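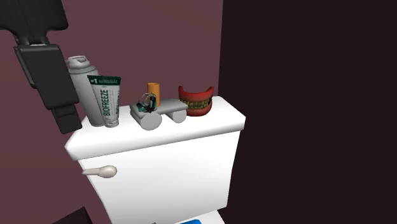
## 1. Enquadramento

O presente relatório descreve o estudo do consumo de água nas instalações sanitárias do Hostel Pollgate, realizado no âmbito da unidade curricular de Instalações Prediais. O trabalho incidiu sobre as descargas de autoclismo, por ser este o uso com maior peso no balanço estimado na fase preliminar. Os duches e a lavandaria ficaram fora do âmbito.

O edifício tem três pisos e uma única coluna de alimentação. Não existem contadores parciais, o que obrigou a trabalhar por medição direta de volumes em cada aparelho.

## 2. Método

Foram ensaiados 11 autoclismos de mochila, todos de descarga simples. Em cada um seguiu-se o mesmo procedimento:

1. Fecho da torneira de esquadria e marcação do nível de repouso na parede interior do reservatório.
2. Descarga completa, com a alimentação fechada.
3. Enchimento manual com proveta graduada até à marca.
4. Registo do volume e repetição do ensaio, até perfazer 3 leituras.

O valor adotado é a média das leituras. A tampa é retirada antes do passo 1 e só volta a ser colocada no fim da série, para não alterar a posição da boia.

A estanquidade da válvula de descarga foi verificada em separado, com corante alimentar no reservatório e observação da bacia após um período de repouso sem utilização.

## 3. Resultados

Em 7 aparelhos o volume médio ficou acima do valor nominal indicado na ficha da instalação. A causa mais frequente foi a regulação da boia, com o nível de repouso muito próximo do tubo ladrão.

O ensaio com corante foi positivo em 2 aparelhos, ambos no último piso. Num deles a junta de vedação apresentava deformação permanente. No outro havia depósito calcário na sede da válvula, e a fuga cessou depois da limpeza.

Não se observou relação entre o piso e o volume descarregado, o que é coerente com o método: com a alimentação fechada, a pressão da rede não intervém. Esta escolha tem um custo. Em serviço, a torneira de boia abre durante a descarga e parte da água de reposição segue diretamente para a bacia. Os volumes apresentados são, portanto, inferiores aos reais.

## 4. Medidas propostas

- Regulação da boia nos aparelhos com volume excessivo.
- Substituição da junta deformada.
- Instalação de mecanismo de dupla descarga nos reservatórios cuja geometria interior o permita.
- Colocação de um contador parcial na derivação de cada piso.

## 5. Trabalho por concluir

Falta repetir as medições após a regulação, prevista para junho, e confirmar a tolerância da proveta, que não trazia certificado de calibração. A folha de cálculo com as leituras individuais segue em anexo.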